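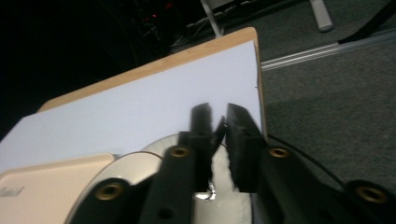
Brirance on course for Grokau Cup after pleasing gallop

Brirance will head straight to the Grokau Cup next month without another run, her stable confirmed after the mare worked over six furlongs at Lindau early in the morning.

The five-year-old has not raced since finishing second in the Haslinger Stakes in July, when she was beaten a neck after being held up behind a slow pace. She came out of that race with a bruised foot and missed two weeks of work, and the stable decided against rushing her back for the Lindau Mile.

She galloped on the turf course shortly after 6 a.m. with a lead horse for company, going past him in the last furlong without being asked for much. The stable said she had a good blow afterward and would have one more serious piece of work before the race.

“She needed that,” a stable spokesman said. “She was a bit fresh going down and a bit tired pulling up. We would have liked a prep race, but there was nothing over the right distance, and we didn't want to run her over a mile just to give her a run.”

The Grokau Cup is over a mile and a half and carries a winner's share large enough to put Brirance into contention for a place in the international meetings over the winter. The stable has made entries for her at 3 of them but has not booked travel for any. A decision will be made once she has run.

Her regular rider is expected to keep the mount. He has ridden her in all of her starts this season and was aboard for the gallop.

Brirance is currently rated third in the early betting, behind last year's winner and a lightly raced colt who won the main trial at Grokau by 3 lengths. The colt's trainer has said he will run only if the ground stays on the firm side.

The track had roughly an inch of rain over the past week, and the course was riding good to soft when officials last walked it. More rain is forecast. The mare has won on soft ground at Lindau, and her stable said the weather was not a concern.

Final entries close at noon five days before the race. The draw for starting positions will be held at the track the same afternoon.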